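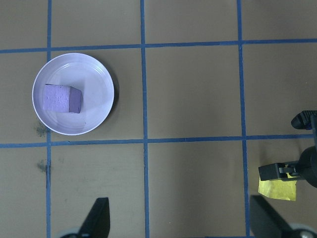

My mother wants to know if I still have a job, and I've told her I have more of one than before, most of it tape. Another reply came from Burkley, on the late shift: the arms are fine, they just never laugh at anything.

Welcome to the gallery for Sumby Kitchen Returns, where plates come back from hire and leave again looking respectable. The automated bench went in during February. Fragkou built it, Barnby pays for it, and we get to work next to it.

A white plate, a purple sponge, blue tape on cardboard. The grid is ours. Before the bench came, a plate went wherever your elbow wasn't. These days we talk in squares, and people have started doing it at lunch.

Two grippers share the practice board, one of them with a bit of crumpled yellow in its grasp. The pair of them get 25 minutes of practice before each shift. I got 5, in my first week, from a man who was leaving.

What has changed for us: fewer sore wrists, more standing with folded arms. The log for our first month lists 807 plates and 194 calls for a human. Each call is a small chime, and you walk over, move something the width of a thumb, and walk back. My job title now has the word "supervisor" in it. The pay has yet to notice.

Smudges on the cardboard are wiped by hand, by whoever passes with a cloth. New board goes down when the tape starts to lift.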